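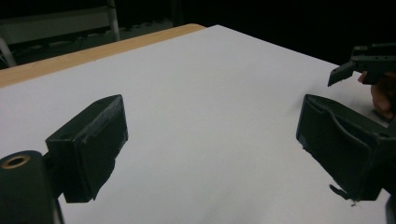
Ticket 103 – right finger pad tearing, drops cloth on fold
Opened by: Angeliki Gkikas
Assigned: Filippos Chatzigeorgiou
Product: Steker hand-held gripper, pair
Task set: household chores, table work
Status: open, waiting on parts

Oct 22, 2023

Problem
Right finger pad has a flap of material coming loose near the lower end. Left pad scuffed, rounded at the edges, still usable I think. Towel folding is where it hurts. Corner of the towel goes in fine, then on the pull across the table it slips or the flap snags and drags the top layer with it. Second gripper in the pair does not do this.

Chores tried this morning, same operator, same table, white sheet on:
Towel, fold in half – bad. Snags.
Sponge, pick up and wipe – fine
Spoon from table to mug – fine if it's lying across the fingers, poor if it points at them
Sock pair, roll – gave up
Plastic lid onto tub – ok, slow
Hex nuts into tray (the Tsolakis job) – mixed, see below

Steps so far
1. Wiped both pads down, isopropyl. No change.
2. Checked closing. Fingers meet, but the left pad face is flat and the right one is scooped with a lip, so on thin cloth you're only really pinching at the lip. That's how this set was ordered, not a fault. Mentioning it becuase it matters for towels.
3. Pressed the flap flat with tape. Lasted one fold. Tape stuck to the towel.
4. Did 14 folds with the flap held back by a dab of glue. Better. Glue let go on the last one.
5. Turned the towel over, hem side toward the right finger. Helps more than it should. Not a fix.

Filippos, reply
Don't trim the flap yet. If you cut it you cut into the lip and then the scoop leaks small parts, we had that on the old set. Can you squeeze it by hand and tell me if the bushing on the left mount has any play? If the left side wobbles the right pad takes all the rubbing.

Angeliki, reply
No play I can feel. Brass ring sits tight. Swapped hands too, gave the bad one to my left. Same snag, so it isn't me.

Filippos, reply
ok. Then it's pad wear. What's the count on that set?

Angeliki, reply
Log says just over 1,000 closes since the pads went on. Supplier sheet from Stornex doesn't give a life for the soft ones, only the hard ones. I've asked.

Filippos, reply
Low for a pad. But towels are rough on them. Terry loops catch any nick and then it opens up. Try the flat weave dish towel and put the terry ones aside till new pads come.

Angeliki, reply
Flat weave done. No snags. Still loses the corner now and then if I pull fast. Pulling slow it holds.

Nuts and tray notes
Tsolakis want to know if their packing bench can go to machines next year. Nuts went into the tray ok from the scoop side, it sort of cups them. From the flat side they squirt out. 49 placed with the bad gripper before lunch, a few of those by luck and I wouldn't count them as clean. A person at the bench is miles faster and doesn't look at the tray while doing it.

Question from Ballia (forwarded, they want it answered in the ticket)
"Is this a gripper problem or are the chores just too hard for a machine right now?"

My answer, Filippos please correct: both, for different chores. Wiping, lids, moving a mug – I'd say close. When I do these with the gripper in my own hand I can nearly always finish, so the hardware allows it and the rest is the learning side. Socks I can't do with it in my own hand with my own eyes and brain, so don't expect a robot with the same two fingers to manage. Towels sit in the middle. Good pads, flat cloth, slow pull – yes. Terry pile straight out of a dryer – no, not this year.

Filippos, reply
Agree on socks. I'd be a bit harder on the lid, you had the tub pushed against something didn't you

Angeliki, reply
Against my other gripper, yes. So two arms for lids. Put that in for Ballia please, they keep asking about the one arm price.

Filippos, reply
Added. Also told them the nuts are a feeder job, a shaker tray and a chute would beat any arm on that bench. They may not like it.

Next
Order two right pads and one left from Stornex, same shape – Filippos
Ask for a flat right pad as well to try on cloth – Filippos
Mark this morning's terry towel runs as bad hardware, keep out of the folding set – Angeliki, done
Carry on with wiping and lids on the other gripper meanwhile
Recheck all pads at the start of each session, run a thumbnail along the lip. Adding to the check list
Socks parked untill November

Last update
Stornex say the right pads are in stock, left on back order. Fit the right one when it lands and rerun the terry towels, same table, before closing this.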